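April 29, 2026, gripper bench

Okay, so the left tool dropped out again, and this time I caught it in the log! Cycle 3541: the jaw encoder froze at one reading for 300 ms, then jumped straight to closed. Same fault we had in March on the Pisten unit, which I'd blamed on the cable (sorry, cable).

Swapped the Lorken board for the spare and ran 101 open/close cycles with nothing held. 8 freezes. So it's probably not the board, and I'm back to suspecting play in the linkage. The brass bushings at the finger pivots are the next thing I want out and measured, left and right, before anyone runs more socks. With one tool pinching the toe and the other open over by the heel and cuff, a jump to closed is a nasty one, and there's often a finger right behind the handle of the toe-end tool. Keep yours well back on the handle until I've cleared this. Fludholm shim stock is in the second drawer if the holes are worn.
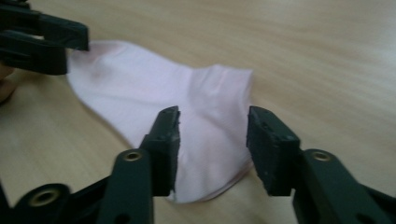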